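Household Automation Forum: General Discussion
Topic: Are two-armed machines ready for table clearing?

Posted by V_Nurmi, Nov 29, 2019
Members are invited to comment on whether a machine with two grippers may yet be trusted with ordinary domestic work. Our housing association at Nandholm has been asked to consider a trial covering 30 flats. The tasks proposed are wiping tables, moving small lamps and putting away cups.

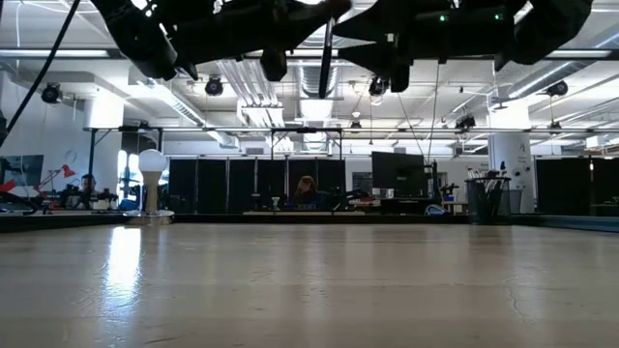 My own view is that wiping is achievable and that putting away is doubtful. A lamp with a round white shade requires a light grip, and residents will not accept breakages.

Reply by bfrei_Grabner
I must disagree in part. At Grabner we ran 246 pick-and-place cycles on mixed crockery with 2 breakages. The difficulty lay in pale objects on pale surfaces, where reflections misled the depth reading.

Reply by T.Haque
With respect to Mr Frei, those cycles were carried out under workshop lighting. A kitchen at dusk is another matter. Could he state whether the cups were always in the same positions?

Reply by bfrei_Grabner
They were placed within a marked area. I accept the point.

Reply by Katayama_H
Shop-floor duties should be considered separately. Trikeo has used a single arm for bin sorting since last year, and I would support wider use there. I would not support the Nandholm trial in its present form.

Reply by V_Nurmi
Thank you. I shall ask for the trial to be limited to wiping and will post the revised terms in this thread.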